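About Nulent
Home linen care and weekly bed service

Nulent is a household linen service based in Prultham. We change beds, wash and mend sheets and covers, and put bedrooms back in order for families who would like some help with it. We have 60 homes on our weekly round and 100 more that book us every other week or at the change of season.

The company was started by Lihua Su and Malachy Noonan, who had both worked in hotel laundries and kept getting asked by neighbors how to deal with duvet covers. Their first workroom was the back half of a shoe repair shop on Kolev Street. We still use it for mending. The washing is done in a larger building behind it, where we handled 379 duvet covers in our busiest month so far.

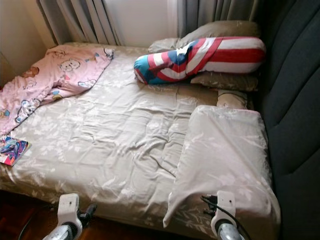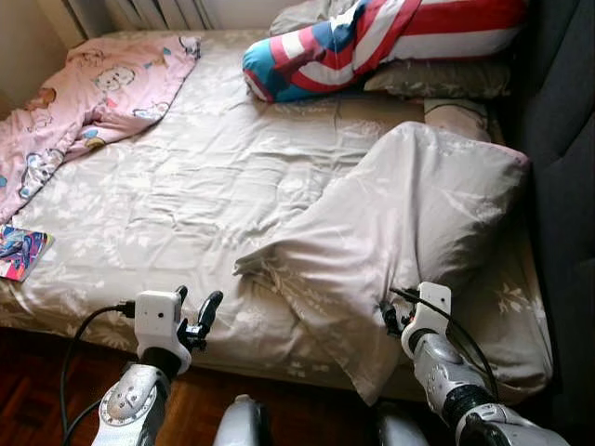

Family beds are most of our work. Hotel beds are all alike, and home beds are not. People sleep with the things they like, and we leave those things in use. A pink blanket with cartoon characters on it stays with the bed even when the sheet and duvet cover are a quiet beige floral, and so does a stars-and-stripes bolster. We ask at the first visit which pieces belong on the bed every day, where they go, and which ones may be washed with the rest. Books and magazines left on the mattress are set aside and put back within reach.

Our order of work is the same in every home. The bed is cleared down to the fitted sheet, the sheet is changed or pulled smooth from the corners, and the duvet goes into its cover on the bed. Pillows go against the headboard and blankets last. A double bed takes one person a few minutes. Bunk beds take longer and are priced separately.

Ehsan Usmani plans the rounds and answers the phone. Yutong Wan runs the wash building and keeps the tags that stop one family's pillowcases from going home with another's. Muchen Dong does the mending, including zippers, torn elastic and buttons on covers. Small repairs are included in the weekly price.

We also keep a lending shelf of 340 sheets and covers in standard sizes, for homes with only one set. Borrowed sets come back with us on the next visit.

New customers can join the Prultham round at any time. Homes in Doris are on a waiting list until we have a second van.

Page updated March 2022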